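Utility Bills and Rates > Electric
Thread: Drodetmont Power new fixed charge, is anyone fighting it?

hillside_meter
May 25, 2021
Got the notice with my last bill. Drodetmont Power wants to raise the fixed monthly charge and lower the per kWh rate a little to make up for it. They say the money goes to retiring the coal unit at Lozano and replacing it with wind and battery storage. I used 187 kWh last month because I live alone and don't run AC. As I read it, my bill goes up and the guy with the heated pool pays less. Am I missing something?

rtk_lineman
You read it right. Low users pay more under a higher fixed charge. The argument for it is that poles and wires cost the same to maintain if you use 187 or 2,898. I worked distribution for a long time and that part is true. What they should be asked is how much of the increase is wires and how much is the leftover debt on Lozano. Those are two separate things and the notice runs them together.

marnie.p
The debt is the whole story if you ask me. They put new scrubbers on that plant and now they want to close it before the scrubbers are paid off. So we pay for the scrubbers and the wind farm both.

Győző Dobos
marnie.p, you would pay for the scrubbers either way. The plant is in the rate base whether it runs or sits. The question is if it costs less to keep burning coal in it or to buy power from somewhere else, and the filing has a table on this. Keeping it open comes out higher in every case they ran except the one with very low coal prices.

marnie.p
They ran the cases. Of course it comes out that way.

Győző Dobos
Then read the staff testimony, which used its own numbers. It moved the closing date by a year and agreed on the rest.

hillside_meter
I'm fine with closing Lozano. I can see the stack from my street and I won't miss it. My problem is who pays. I already did what they tell you to do. I changed the bulbs, I put the TV on a switched strip, and I mostly cook on the stove so the oven stays off.
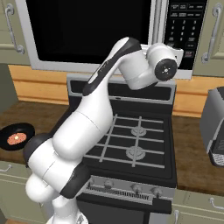 None of that will matter much if the biggest line on the bill is one I can't change. Last year I got a rebate from them for using less, and now I get a penalty for the same thing. I would like somebody at the company to explain how those two go together.

Clanisell_Dave
We went through this over in Clanisell with Hasach Electric. They asked for a big jump in the fixed charge and got less than half of it. What helped was people sending in real bills. Black out the account number, write one page, and say what your usage is and what the change does to you. The form letters all got counted as one comment.

rtk_lineman
Seconding that. Also ask for a low-use tier. Some utilities have one, usually for customers under a set kWh for the year. It doesn't cost the company much and they will sometimes give it up to get a settlement.

Lotte Geerts
I'm going to disagree with most of you. A higher fixed charge with a lower rate helps people who heat with electricity, and in the older apartments off Depot Street that is mostly renters without much money. My mother is one of them. Her winter bills are terrible and she can't change the heaters. Low use doesn't always mean low income – a lot of low users here have gas heat, or panels on the roof.

hillside_meter
Fair point, I hadn't thought about electric heat. I do have gas. I'd still like to see it done with a winter rate for those buildings and leave the fixed charge alone.

Lotte Geerts
I'd take that too, but it isn't in the filing. What's in the filing is this.

marnie.p
How many comments are on the docket so far?

Clanisell_Dave
159 when I looked this morning. The window closes in 2 weeks. The hearing itself isn't until December, so there's time to sign up to speak, but the written ones have to be in first.

rtk_lineman
If anyone goes through the exhibits, the wires cost study is near the back, after the storage contract. Post the page number here if you find the part that splits out the Lozano balance. I looked last night and gave up.

Győző Dobos
It's in the second attachment, under "regulatory asset." I'll find the page tonight and put it up.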